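PROSECUTORS CLOSE THEIR CASE IN THE SUDUM DETENTION TRIAL

The prosecution in the trial of three former officials of the Sudum detention center rested in September, after 31 witnesses and 641 exhibits. The accused are charged with unlawful confinement and inhuman treatment of civilians.

Eliécer Ospina, who was held at the center for 49 days, told the court that detainees were moved at night and entered in the register under false names. The defense challenged his account of the transfers and asked why he had not mentioned the register in his first statement. Ospina replied that the investigators had not asked him about it.

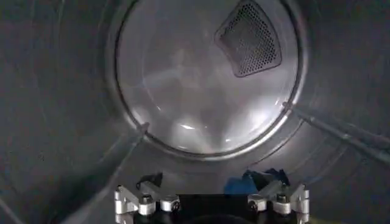
THE QUESTION OF COMMAND

Much of the evidence concerned the authority of Margus Uibo, then deputy commander. Prosecutor Kylie Ormsby submitted 25 written orders bearing his signature. Counsel for the defense, Corrado Guerra, argued that his client had signed them as a formality and had no power over the guards — a position the former duty officer Orlando Condori disputed under oath.

The presiding judge ruled that the orders would be admitted, pending a handwriting report requested by the defense. The first defense witness is expected to testify when the court reconvenes.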